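Washing a raw fleece at home: what I'd skip

Every smallholding forum has a miracle method for cleaning wool, and most of them sell you something. I paid for a tub of Markico fleece soak in December and could not tell the result from plain dish soap. The label promises 100 percent of the grease gone. My hands said otherwise.

Skirt the fleece first and throw out more than you want to. Fill the sink with hot water, add the soap, then lay the wool in and leave it alone for 20 minutes. Stirring makes felt. Two washes and 2 rinses did for our Issa ewe's fleece, whatever the Pristby crowd say about seven.

As for drying, I don't believe in the spin cycle for anything you hope to spin later. Press it in a towel and spread it on a rack.

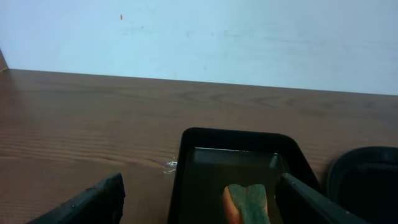 Vinegar in the last rinse is another one I have my doubts about. I left it out of half the batch and both halves carded the same.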